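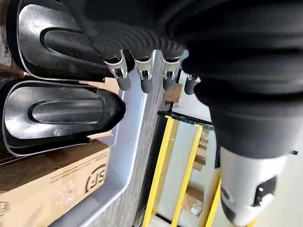
I have now lived in Komville for long enough to have opinions about the bus, and my opinion is that the bus doesn't exist. There is a timetable. It's laminated, and it says 753 stops at the end of my street at 7:40 in the morning. Last month I waited for it four times and met it once, going the other way.

So in March I started walking to work. My phone says it's 2870 steps, a figure I've become unbearable about. I told Chaimae Lahlou at lunch and she asked if that was one way, in a tone I didn't care for.

The route goes past the Bolger bakery, where I lose most of the benefit, and then up the hill behind the school. The hill is not on the map. I mean the hill itself, the going up part – the map shows a nice flat line.
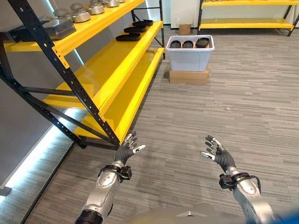

## Shoes

I own one good pair and they are for weddings. Jihad Azar lent me his old hiking boots, which are a size too big and squeak on the left side only. People hear me coming for a full block. A dog on Verkport Street has started waiting at the fence.

New ones cost nearly 100 dollars, so for now I squeak. I'm going to try two pairs of socks tomorrow and will report back.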